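Vititer — thread and cord wordlist

README, last touched September

What it is

Plain list of everyday English words for thread, string, yarn, cord, rope and what people do with them. 800 headwords, 800 sample sentences, one sentence per headword. Started as a spelling list for the Felaso sewing patterns, then kept growing. Sandrine Gilbert did the first pass and most of the sewing and knitting entries. The rest is mine, so blame me for the fishing section.

It's a wordlist, so no etymology and no pronunciation. If you want where "selvage" comes from, get a proper dictionary.

Files

words.tsv — the list itself. Tab separated, UTF-8, header row on top.
sentences.tsv — sample sentences, keyed by id.
trades.txt — the trade codes and what they mean.
dropped.txt — words we took out, with a short note on why. Worth a look before you suggest a new one.
old/ — ignore. Keeping it until I'm sure the merge went OK.

Columns in words.tsv

id — short code, never reused, even after a word gets dropped
word — the headword, lower case unless it's a name
pos — noun, verb, adj
trade — one code or more, comma between
variants — other spellings. "yarn over" / "yarnover" and that sort of thing
sense — a line in plain words. Try to keep it to a line
checked — y or n. n means only one of us has read it

Empty cell means we don't know. It doesn't mean there is none.

Trade codes

sew — hand and machine sewing, mending
knit — knitting and crochet, lumped together. People complain. Splitting it is a lot of work for words that are mostly shared
weave — looms, warp and weft, a bit of basketry
fish — line, net, fly tying
boat — rigging, mooring, splices. Overlaps with fish all over the place
climb — small. Needs somebody who climbs
book — bookbinding, mostly sewn bindings
med — stitches and sutures

Notes by trade

Sew. Best covered. "Baste" and "tack" are separate entries that point at each other. "Thread" as a verb has its own row from "thread" the noun, same for "hem" and "pleat". US spellings are the headword, British ones go under variants.

Fish. Patchy. "Leader" and "tippet" are fine, the knot names are a mess becuase everybody has their own name for the same knot. For now whichever name came in first is the headword.

Boat. "Line" versus "rope" — see the sense field, I am not having that argument in a README. "Whipping" is in here, and in book too.

Med. Smallest after climb. Covers suture, stitch, throw, tail, tie off, running, interrupted, and a few more. "Suture" has two rows, one for the material and one for the act. "Throw" is only in here as the single wrap of a knot; the blanket kind went to dropped.txt. Sample sentences are the dull sort on purpose, e.g. "The thread was held taut in the jaws of the instrument." No advice of any kind in this section, please don't send any.
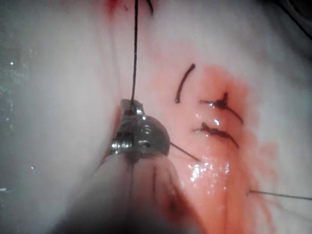
How the sentences were made

Written by hand, by the two of us, nothing copied from books or patterns. Rules we used: one sentence, the headword in it once, everyday words around it. No brand names. Past or present tense, whatever sounded right. Some are boring. Fine.

Plurals are allowed if the singular sounds silly ("rovings", "ratlines").

Known problems

30 headwords still marked n in checked, nearly all of them in climb and fish.
"ply" has the wrong trade on one row. Know about it.
A few sense lines run way over a line.
Sorting is by plain ASCII, so hyphenated words land in odd places.
"bight" and "bite" got swapped once in a search and replace. Think I fixed them all, tell me if not.
Yarn weights differ from country to country and we only have the US names. Sandrine has the others in a notebook, to be typed in.

Good for

Spell check lists, crossword stuff, pattern editing, a starter glossary for a craft class. Brulow uses it as a custom dictionary in their newsletter editor, works OK as far as I hear.

Bad for

Anything where you need full coverage. Anything safety related — the climb and med senses are one-liners and that's all they are.

Adding words

Send the row, all columns, plus a sentence. Say which trade you know it from. If two trades use it differently send two rows. Slang is welcome, made-up words aren't. Don't re-sort the file, it makes the diff unreadable and I will just send it back.

Versions

1 — sewing only, the Felaso list
2 — knit, weave and book added, ids changed, sorry
3 — current. Everything else, plus sentences split out to thier own file

License

Use it, change it, sell it inside something if you want. Keep the name Vititer in the credits and mention Sandrine.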